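Notebook, Tonine kitchen bench, September

Swapped over to the Flotport scheduler this morning, so the bench now decides when the humans are needed. It has decided we are needed constantly. Before the swap, one of us put the props back between runs and the other two got on with real work. Now a chime goes off and whoever is closest gets up, so everyone has quietly moved their chair farther away.

Job list is the same as before: cup, plate, bowl, fruit. Target is still 100 runs per shift, a number that came down from upstairs with no units and no lunch in it. 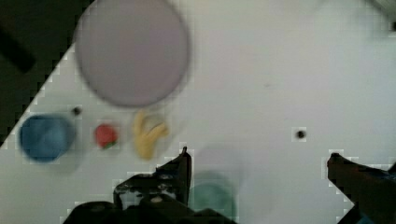 Wrist view, teal-green cup between the fingers. Plate, bowl, strawberry and banana farther up.

Things that have changed for people, as opposed to for the arm:

- Reset duty used to be a rota. Now it is a reflex. I got up for the chime on somebody's phone.
- The shift log fills itself in. It records what the arm did and leaves a box called "operator remarks," which holds 13 characters. My remark today was "see notebook."
- The Dumlao training module says the new role is "supervisor." The pay grade says otherwise. I have asked.
- We talk less between runs. Could be the scheduler, could be the chairs.

Late in the afternoon I tried batching the resets, up to 6 runs before anyone stands up. Much calmer room. The scheduler logged it as operator idle time, so I've written to the Pederance people to ask for a category called "thinking."
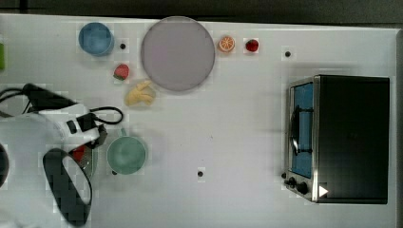

Does the scheduler mean fewer of us on the bench?
Same headcount through the end of the current contract, which is 2000 runs. After that the plan is one person per two benches, and that person will need a chair with wheels.

To do: turn the chime down. Find out who owns the chime setting. Ask for a longer remarks box. Put reset duty back on paper until somebody objects.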